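Shared kitchen at Ernside: surfaces, scuffs and the fall cleaning

September
By Shiela Espiritu

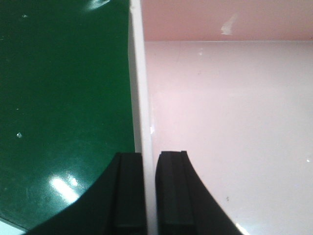 Glossy green beside white and pink. Fine scratches and pale flecks show up on the dark finish.

The fall cleaning of the shared kitchen at Ernside starts this month, and most of the work this year is on surfaces. The cupboards and drawers were sorted in the spring and are still in decent order. The finishes need more attention, especially the dark glossy ones.

Dark green was a popular choice when the colors were picked, and I still like it. It does show everything. Dust sits on it in tiny specks, and once the light hits it you get a bright patch of glare with every fine scratch around it. Matte colors hide dust better but hold on to scuffs. A whitish mark on pink can be a scrape in the finish or residue left by something that rubbed against it, and the two need different treatment.

Start with a dry microfiber cloth and get the dust off before any water goes on. Grit dragged around under a wet sponge is how a lot of fine scratches get made. After that, use warm water with a few drops of dish soap, wring the cloth out well, and wipe in straight lines. Dry it right away with a second cloth or it will streak.

For scuffs, try a soft white eraser first. Rub lightly and check after a few strokes. If the mark gets smaller, it was residue and the rest should come off with soapy water. If it stays exactly the same, leave it and put it on the repair sheet inside the pantry door. Please do not use scouring powder or the rough side of a sponge on anything painted or glossy. We had one door dulled that way last winter and it could not be brought back.

White edges and panels collect gray along the joints. An old toothbrush works for these. Go over the joint with the damp brush, then run a folded cloth down it.

The cleaning budget for the year is $2,000, and $185 of that has gone to cloths, soap, erasers and two new buckets. They are on the lower shelf next to the sink. Another $700 is set aside for touch-up paint and a replacement for the door mentioned above. Yap has quoted for the door and Zinden for the paint. I am waiting on a color card from Zinden before ordering, as the green they sent the first time was too blue.

The Cekisow group has the kitchen in the mornings, so please do your section after 2 p.m. Sign your initials on the sheet when you finish. If you run out of cloths, the used ones go in the mesh bag and I will wash them with the towels.

Repair notes should say which door or panel you mean and how far up the mark is. "Scratch by sink" was on the list three times last year, and I found two of them.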